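Vistska Bench Cell Guide
Section 6: Small metal parts on a cloth-covered table

Revised Apr 9, 2025 - T. Effiong

Plenty of safety sheets call a slow gripper a safe gripper. We don't accept that here. Slow fingers still pinch, and a steel screw pressed into soft cloth can tip or shoot sideways.

6.1 Before you start

1. Pull the cloth flat. Wrinkles near the work area make screws lean.
2. Check that the stop button works by pressing it. A green light on the panel proves very little.
3. Stand screws on their heads, threads up, with open cloth between them.
4. Keep the tray, sponge, blocks and water bottle away from the pick area. Make sure the bottle cap is tight.

CAUTION: Never straighten a fallen screw while the fingers are near it. Stop the arm first.

A screw lying on its side counts as a separate pick, whatever the software calls it. Watch both fingers as they close in.

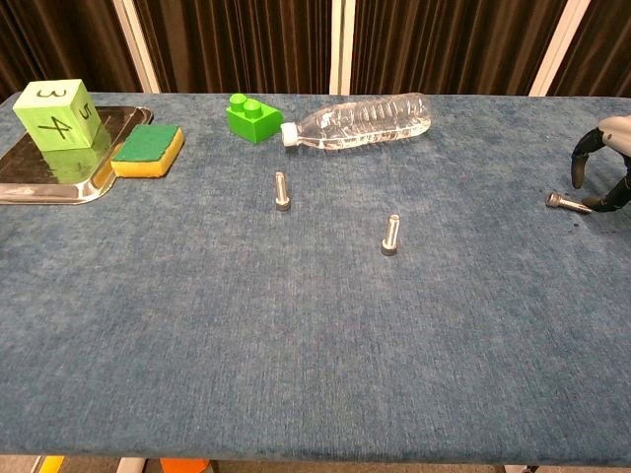 6.2 After a stop

1. Wait 2 seconds, then clear the part by hand.
2. Look for grit on the cloth and brush it off.
3. Restart at low speed for the next 24 picks.

NOTE: The Arkside checklist allows full speed right away. We have yet to see a good argument for it.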